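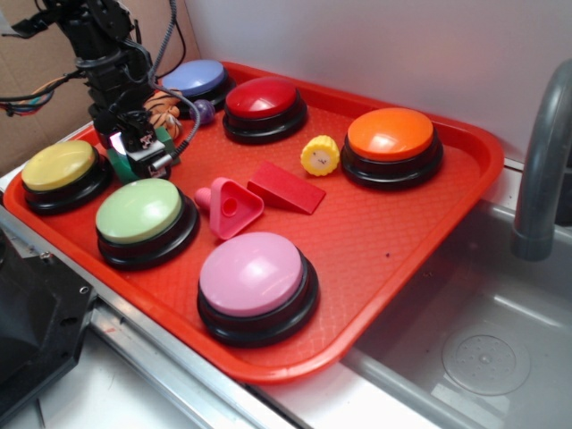 The red tray by the kitchen sink, with the big buttons and a few odds and ends from the toy shelf.

I've been on toy library duty at Carora for a fair while now and I still get excited when the button tray goes out on the counter! The buttons are the big domed ones on chunky black bases, in colours you could pick from across the room: orange, a deep red, pale yellow, mint, a lavender-blue, and the light pink one my granddaughter would happily take home in her coat pocket (she's tried).

We use them for a game Anikó Bakos taught us last winter. You tuck some small toys in among the buttons, call out a colour, and whoever's turn it is gives that one a good whack and then grabs the nearest toy. The little purple ball is the one they all want. I'm fond of the yellow gear with the tiny face myself, and the red wedge is handy as a ramp if you'd sooner roll the ball than grab it.

Sibusiso Mabuza asked me whether the tray itself can be borrowed. Yes, it can! It has a nice raised rim, so runaway balls are less of a bother, and it goes out with the buttons as set number 63. The loan is for 2 weeks, same as the puzzles. Please wipe everything down before it comes back, and check under the couch for the shape-sorter pieces, as the pink triangle with the round hole has gone on holiday before and I'd hate to lose it for good.

Drop-in is Friday from 9 in the morning, kettle on. If you've got spare blocks in any colour at all, bring them along and I'll find them a home.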